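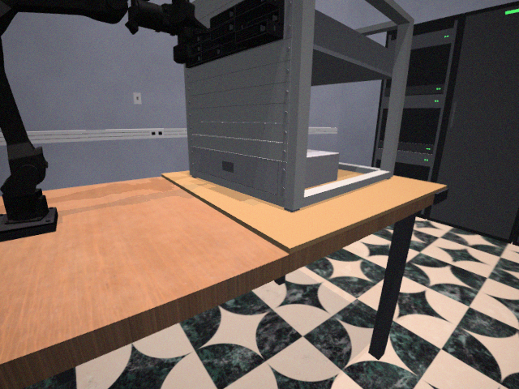 Murkov — cellule de manipulation pour baies informatiques
Démonstration et journée portes ouvertes

Référence catalogue : Murkov, configuration sur table
Constructeur : Jiltima
Intégration et mise en service : Amoah
Disponibilité : sur commande, délai confirmé au devis

Présentation

Murkov est une cellule de manipulation destinée aux exploitants de salles informatiques et aux centres de formation. Elle associe un bras articulé, une pince à deux doigts et l'environnement logiciel Pliltlow, qui couvre la préparation des trajectoires, leur vérification en simulation et leur exécution sur le matériel. Le bras se fixe par une platine boulonnée sur le plan de travail. L'équipement à manipuler est placé devant lui, sur la même table, et déclaré dans Pliltlow avec ses dimensions et son orientation.

La cellule est prévue pour des opérations répétitives à faible effort : approche d'une unité de stockage, préhension d'un tiroir, présentation d'un composant à un poste de contrôle. Elle ne remplace pas un appareil de levage. Le déplacement d'un châssis complet est exclu.

Démonstration en simulation

La démonstration se tient dans les locaux d'Amoah le mercredi 19 janvier. Elle est conduite par Fiifi Asante, responsable des applications, et porte en totalité sur la scène simulée livrée avec Pliltlow : bras noir sur table en bois, rack gris clair ouvert d'un côté, unité de stockage noire en partie haute, armoires d'équipement en arrière-plan. Cette scène est celle que reçoit tout acquéreur de la licence. Elle peut être modifiée ou remplacée par un modèle de la salle du client.

Deux points de vue sont utilisés pendant la séance. La vue générale sert au contrôle des distances entre le bras, les montants du rack et la table. La vue rapprochée, orientée vers les doigts de la pince, sert au réglage de l'approche finale. L'opérateur passe de l'une à l'autre sans interrompre le calcul.

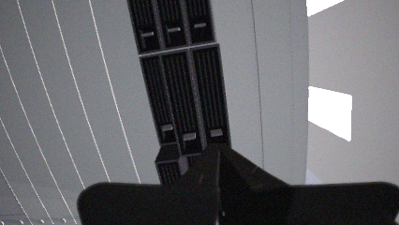
Le réglage de l'approche finale occupe la plus grande partie de la séance. En vue rapprochée, la pince masque une part de l'équipement visé, et le point de contact doit donc être défini avant que les doigts ne le recouvrent. Pliltlow conserve la position relevée et l'affiche dans le panneau de coordonnées jusqu'à la fin du mouvement. L'opérateur peut imposer un angle d'approche, une vitesse réduite ou un point d'arrêt intermédiaire.

Les surfaces unies et peu contrastées demandent un réglage particulier. Sur un panneau mat, l'estimation de profondeur est moins stable que sur une façade nervurée ; il est recommandé de prendre les repères sur les nervures, les languettes ou les séparateurs. La procédure complète figure au chapitre 9 du manuel.

Déroulement de la visite

Accueil et consignes
Présentation de la scène et des paramètres du bras
Contrôle des dégagements en vue générale
Réglage de l'approche en vue rapprochée
Prise en main par les visiteurs, par groupes de 7 personnes au maximum
Questions techniques et demandes de devis

La prise en main dure 15 minutes par groupe. Les visiteurs qui souhaitent tester leur propre modèle de rack doivent transmettre le fichier à l'avance — les formats acceptés sont indiqués dans la confirmation d'inscription. Un modèle reçu le jour même ne sera pas chargé.

Contenu de la fourniture

Bras articulé, finition noire mate
Platine de fixation et visserie
Pince à deux doigts
Armoire de commande et câblage
Licence Pliltlow, un poste
Bibliothèque de plus de 400 composants de baie
Manuel d'installation et manuel d'exploitation, en français

La table, le rack et les équipements montés en rack ne font pas partie de la fourniture. Amoah peut réaliser le perçage du plan de travail lors de la mise en service (prestation chiffrée séparément).

Limites d'emploi

Toute trajectoire validée en simulation doit être rejouée à vitesse réduite sur le matériel avant exploitation. Les écarts entre le modèle et la baie installée — jeu des tiroirs, alignement des rails, passage des câbles — restent à la charge de l'exploitant. La version de Pliltlow diffusée en août ne gère pas les câbles souples.

Inscription et contact

L'inscription est gratuite et nominative. Les demandes sont traitées par Lamisi Appiah, service commercial d'Amoah, au moyen du formulaire de contact du site. Préciser l'objet « visite Murkov », le nombre de participants et le type de baie exploité.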